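Open day floor check - robot demo cell, Privanholm hall
Walked by: Hala Nasr. Second signature: Arne Hinrichs
Round done before doors, comments typed in on the fly so excuse spelling

Last updated: 6 July 2023

1. Visitor line and barriers
[x] Tape on floor, 940 mm out from the table edge, all sides open to public
[x] Chain posts up, chain clipped
[ ] Gap at the Costello stand side - one post short. Arne getting one from Arngate's lobby. DO NOT open till it's in.
[x] Low sign for kids, eye level. The old one said "please to not touch", swapped.

2. Emergency stops
[x] Presenter stop - pressed, both arms dropped out, reset ok
[x] Stop at back wall - same
[x] Handheld pendant stop - same, but cord is stiff. Ask Valetti, not today.
[x] Presenter knows where all of them are (asked, she pointed, fine)

3. Speed and program
[x] Demo speed set and locked, password not on a sticky note this year
[x] Hose program loaded, no. 684. Old January one deleted off the menu
[x] Max 6 cycles then pause, presenter talks, restart by hand only
[ ] Restart message on screen is still in the long version. Visitors won't care, presenter might. Shorten if time.

4. Cables and floor
[x] Power run taped down the whole way
[x] Extension reel fully unwound
[ ] Cover strip at the door lifts at one end - trip. Retape before first group.
[x] Fire extinguisher in place, tag in date

5. Grippers and workpiece
[x] Finger bolts checked with the key, left and right
[x] Gripper cables - plugs pushed home, slack ok through full travel
[x] Hose parts - no sharp edges, no splits. Spare set in drawer
[x] Table clear of tools, cups, phones
[x] Held the pose in the middle of the cycle and looked from visitor side. Both grippers well inside the table.
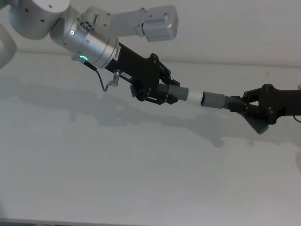

Item 5 - hose assembly held between the two grippers, left arm light green.

Comment on 5: the loop in the left gripper cable is fine for this program. If anyone loads a diffrent one, check again, a bigger wrist turn could pull it.

6. People
[x] One presenter, one spotter, never the same person
[x] Groups let in by the spotter only. Guest badges printed, 198
[x] Long hair / lanyards reminder in the intro talk
[ ] Hearing loop at the stand - switched on but not tested

Result: OK to run once the post (1) and the strip (4) are done. Rest can wait til lunch.
Signed H.N. / A.H.

Comments (3)

Arne Hinrichs: Post is in, chain clipped. Strip retaped, stood on it, holds.

mk_stand4: can we borrow the tape when you're finished? our floor marks are coming up already

Hala Nasr: Tape is on the shelf behind the presenter stop. Bring it back please - need it for the afternoon round. Hearing loop tested now, works, a bit quiet.

Related
- Open day floor check - Costello stand
- Presenter notes, two-arm hose demo
- Valetti pendant: cord replacement request
- Arngate lobby: borrowed items list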